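In Praise of the Thing Somebody Made

My aunt Larasati Latuheru keeps a closet at the end of her upstairs hall that the rest of the family has been told to stay out of since I was small enough to fit on the bottom shelf. It holds what she calls the good linens, though very little in there is linen and a fair amount of it isn't good. There are pot holders in there so thick you can't bend them around a handle. There's a tablecloth with a hem that wanders off like it had somewhere else to be. And there are quilts, stacked up to the light bulb, most of which have never been on a bed.

I have been thinking about that closet a great deal this winter (we have all had the time, goodness knows), and I've come around to an opinion I would like to argue for, gently, and probably at greater length than I need to. I believe we should use the handmade things we are given. Use them hard, wash them, let the dog up on them, and let them wear out.

I know the other side of this well, since I was raised on it. My aunt's view is that a thing someone spent 135 evenings on should be treated with respect, and that respect means tissue paper. She was given a crib quilt by her neighbor Kartini Ong when my cousin was born, and my cousin slept under a store blanket for three years so that the quilt would stay nice. It did stay nice. My cousin is past thirty now and lives in another state, and when I asked her on the phone last month what color the quilt was, she guessed yellow. It's blue.

I don't tell that story to be unkind about my aunt, who is the most generous person I know and who will certainly read this. She grew up in a house where there wasn't much of anything, and when you've had that kind of childhood, putting something lovely away on a shelf is a way of being rich. I understand it. I do it myself with candles.

But I sew a little now, badly, and it has changed how I see the whole business. I started with a class in the back of a fabric store, taught by a patient woman named Sowmya Nadar, who had us all make a pillow cover the first night so that we would go home with something finished. Mine had one corner rounder than the other three. I gave it to my friend Rizal Ngui, mostly because he was the next person whose house I went to, and he put it on the chair where he drinks his coffee. The next time I visited it had a coffee ring on it. I can't tell you how pleased I was! I had expected to mind, and instead I felt as if I'd been told I was welcome to stay for supper. 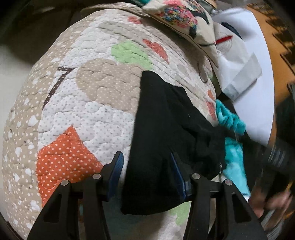

I asked Sowmya about it afterward, whether she minded when her own work got stained or torn, and she looked at me as though I'd asked whether a baker minds when the bread gets eaten. She told me she had once spent most of a year on a bed quilt for a niece, and the niece took it to college and dragged it to football games and it came back with a burn in it from a space heater. Sowmya patched the burn with a scrap from the same bag. The other quilt she made that year went to a cousin who had it framed behind glass in the dining room. She's proud of that one too, she said, but she doesn't think of it very often.

Now, I want to be fair, because there are people I respect who feel otherwise, and some of them have good reasons. Tirta Lumenta, who I've known since we were both bad at the clarinet in junior high, has his grandmother's wedding coverlet in a cedar chest and would not put it on a bed for any money. His grandmother is gone and there won't be another one. I wouldn't ask him to do differently. When a thing is the last of its kind in your life, I think you are allowed to be as careful as you like, and anyone who tells you different can mind their own chest.

Most of what we are saving is nothing like that, though. Most of it was made by somebody who is still alive and would love to hear that you used it. I think of the mug that sits at the back of the cabinet with the fat thumbprint in the glaze. I think of the mittens, the bread cloth, the baby sweater that was too nice for the baby and then too small. I once bought a hand-carved salad spoon at a fall fair, paid more than I should have, and hung it on a nail by the stove where it collected grease for six years. When I finally took it down and used it for salad, it was a wonderful spoon. It had been a wonderful spoon the whole time.

There's a money side to this too, and I'll be quick about it. The fabric alone for a decent-sized quilt can run you 300 dollars if you get carried away in the store, which I always do. Add in the hours, and I doubt there's a hobby quilter in the country who could bear to do the sum. So people hear the cost and get nervous, and the quilt goes up on the shelf. I had a lady tell me that she could never let her grandchildren near a 400 dollar blanket. But her sister made it for the grandchildren! The cost was paid already, and paid gladly, with the picture of those children under it in her mind the entire time she was sewing.

So what I've started doing, and what I would suggest to anybody who sews or knits or throws pots, is to say it out loud when you hand the thing over. I write it on the card. Mine says, please use this, please wash it on warm, and when it falls apart tell me and I'll make you another. I've had two people cry over that card, and one call me up to ask if I really meant the part about the washing machine. I did. If a seam can't live through the wash then it was a poor seam, and I would like to know so I can do better.

As for my aunt's closet, I was over there at Christmas, standing in the driveway six feet back in my good coat, the way we all did our visiting. She was on the porch in her chair with a blue crib quilt across her knees, far too small for her, covering maybe half of what needed covering. I asked if she wasn't worried about it getting dirty out there. She said it was cold and it was the closest one to the door.

I've asked her to let me have the one with the crooked border when she gets around to sorting them. She's thinking it over.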